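Brustodska 3 Review: Lining Up Gripper Recordings

By Emese Hajdu
28/12/2023

Brustodska is a desktop program for people who record hand-held gripper demonstrations and need to turn them into training episodes. It reads the video from each gripper plus a head camera, lines up the clocks, works out where each gripper was, and lets you cut and label the result. I used version 3 on test tube transfers between two racks.

Setup took most of a morning. The installer is fine, but the calibration page wants the lens files in a certain folder and doesn't say so until it fails. 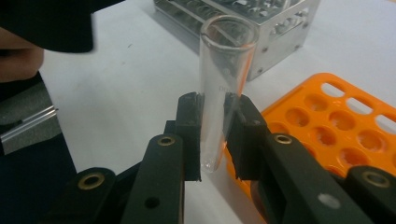 Once the lens files load, time alignment is the best part of the program. It matched 959 episodes on our desktop machine overnight and flagged 11 for a manual check. Mekitz, the tool we used before, would have needed a clap at the start of every take. You can still add a sync event by hand, and the slider for it moves one video frame at a time.

Pose tracking is good on slow moves and weaker on fast wrist turns. When it loses the track it splits the episode in 2 and leaves a gap, and I prefer that to a guessed path. There is a smoothing option. Leave it low.

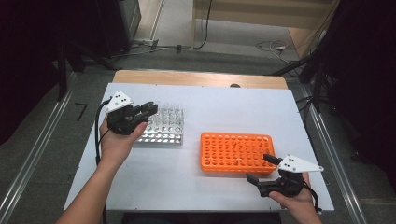

Labeling works from the keyboard. You set a start key and an end key for each step, such as pick, carry and insert. Vidar Rustad, who did half of our labels, remapped all of them on the first day and had no trouble. Undo only goes back to the last save, so save often.

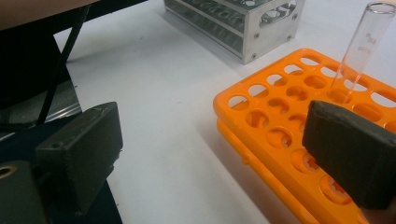 Automatic step detection is new in version 3. It looks for the gripper closing and opening and proposes cuts from that. On metal and solid plastic parts it was close enough to accept as is. Glass is harder. With a clear tube standing in an orange rack, you see the rack's color right through the glass, and the object mask kept drifting onto the plastic. I turned the mask off for those takes and cut by finger width only.

Export goes to the Arnard format or to plain folders. The Lie plugin is listed in the menu but would not load for me.

Rating: 3 out of 5. An update is planned for March.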